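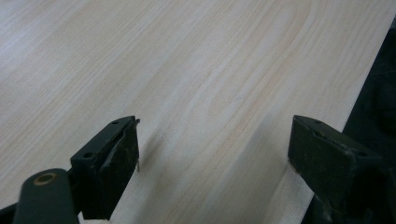
3.2 Listening conditions

Compression was set by ear before any test was run. Hertta Lappalainen mixed each of the 60 excerpts in the Molmont room, then passed them through the Elari plugin with parallel mode off. The desk surface between listener and speakers was a pale, smooth board with a straight edge, and a flat surface of this kind reflects sound toward the ear. We therefore measured the response at the seat and found a dip at 619 Hz, which was left uncorrected. All excerpts were matched for loudness after processing.

A second set was made with parallel mode on and the wet signal at 50 percent. Settings for attack and release were the same in both sets.
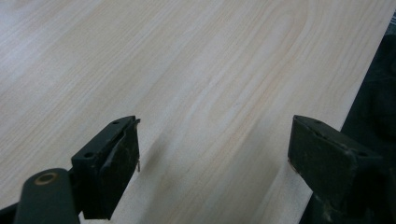

Figure 2. Pale board with wavy grain, straight edge at right.

Listeners heard the two versions of an excerpt in random order and could switch between them freely. They marked the one with the clearer low end, or marked no difference. Tapio Oksanen checked the answer files and removed trials that ended before both versions had been played. This left 2055 trials. Sessions at Dundell used the same headphones and the same playback level, but the room there was larger and its response was not measured.
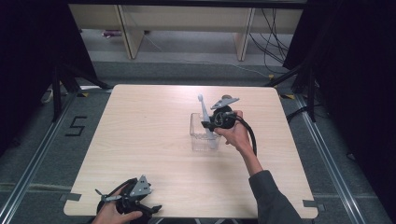 3.3 Stereo width

Width was tested separately, using only the excerpts with a panned guitar or keyboard part.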